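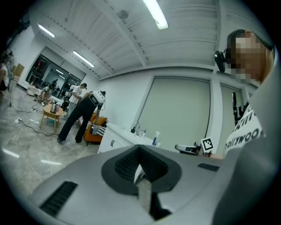
Five of us in the white room, one very close on the right.

I finished the Book of Ruth again last night, and I have to tell you how much I love this little thing! Four chapters. You can read it over a cup of coffee, and I've now been reading it with the Trolldale study group since May and we still haven't run out of things to argue about.

Our big fight this month was over Naomi. Gianni Piras thinks she is manipulating everybody from the moment she sends Ruth down to the threshing floor, and he came with notes (two pages, both sides). I think she's a grieving woman who has started to hope again and is a bit clumsy at it. Look at chapter one, where she tells the women of Bethlehem to call her Mara, bitter, because she went away full and came back empty. Ruth is standing right there when she says it! Imagine hearing that after walking the whole road from Moab with her.

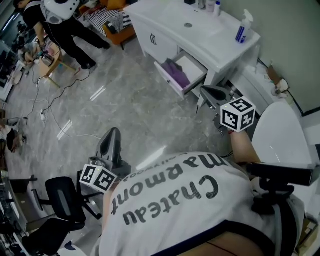

And Ruth says nothing back. She goes out and gleans. I had read that passage for years and never noticed her silence until somebody at the end of the table asked what her face must have looked like.

We had 12 people that evening, our best turnout yet, and we got through almost nothing on the page -- maybe six verses. I didn't mind one bit. Mrs. Kulkarni read the Hebrew aloud for us and pointed out that the word for Boaz's "wings," when he blesses Ruth, is the same word Ruth uses for the corner of his cloak later on. I got goosebumps. She's asking him to be the answer to his own prayer!

Next up is Jonah, and Gianni already has opinions about the plant.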